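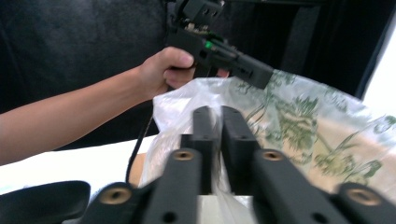
Two black hand-held grippers, one held up by hand.

Lalldale Allotment and Water Users' Association
Minutes of the regular meeting, Tue 24 April
Chair: Deok-su Geum

1. Minutes of the previous meeting
Approved with one correction: the pipe size under item 4 is in inches.

2. Supply line, lower plots
Pressure at the Gristamska end remains low when the upper valves are open. Static reading was 50 psi at the main and 11 psi at the last standpipe. A partial blockage upstream of the second tee is suspected. Agreed to open the line at the tee before any pipe is ordered.

3. Watering schedule
Upper plots to draw on odd dates and lower plots on even dates until the line is repaired. Drip systems are exempt if fitted with a timer. One objection recorded (plot 2).

4. Hose and fittings
Quote received from Wendari for some 80 feet of replacement hose. The quote omits couplings. D. Geum to request a revised figure. Decision deferred.

5. Compost bays
The middle bay is full and closed to new material. Woody cuttings go to the end bay only.

6. Other business
Gate code to change after the May meeting. Request for a second key to the meter box approved.

Action: line inspection and revised quote, D. Geum, both before the next meeting.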